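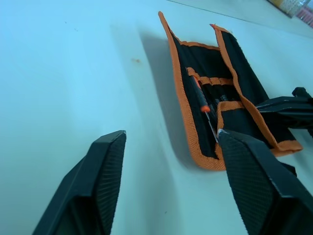

BENCH NOTES / CHORES

April 18, 2019

Tool roll again. Open it, get a precision screwdriver out of its loop, put it back, close it up. My nephew does this for fun. We are doing it for a grant.

State of play with both arms on the black roll with the orange edging: one gripper on the raised panel, the other down low by the screwdriver shaft, jaws wide open. I like this pose. It has the look of competence. Teodor Boström says it reminds him of a surgeon, and I said yes, one who has never met a patient.

Score so far: 76 tries, 21 screwdrivers out of the loop without help. I counted it as out if the tip cleared the strap, even when the tool then went for a walk. Putting one back in: 11, and I was generous with a couple of those. Closing the roll: see previous entries, all of which say "no."

What goes wrong is mostly cloth. The panel moves when you touch it, and then the planner is working from a pouch that existed a second ago. Pulling along the shaft is fine. Pulling a few degrees off drags the strap, the strap drags the roll, and the whole business slides toward the operator like a dog that wants to go out. Tried the slower Kokton profile. Same result, with more time to watch it.

Black handles on black fabric don't help either. The segmenter likes the orange collar on the screwdriver and is very sure about it. It is equally sure about the orange strap. I spent most of the morning teaching it that these are different things and I think it was humoring me.

Note for whoever writes the Skunard report: please don't say "tidies a workbench." Say "removes one tool from one roll, with the roll already open." Halvorsen's people asked whether it could do laundry by October. I told them a sock is a tool roll with no straps and worse morals. They wrote that down.

To do:
- second grip point higher on the panel, so the lower one can let go
- retrain on handles only, collar masked
- 1000 more sim pulls with the softer cloth setting, overnight
- clean the brown spot off the table, it keeps turning up as a candidate screw
- ask Gravitz if the narrower pads are ever coming

Teodor timed himself doing the whole task, out, in, rolled. Four seconds, holding a coffee. He has offered to be the baseline.

Recent entries
Drawer with the sticky runner, part 3
Sorting hex keys by size, more or less
Folding a shop towel (abandoned)
Kokton firmware, what changed
Sweeping: dustpan problem still open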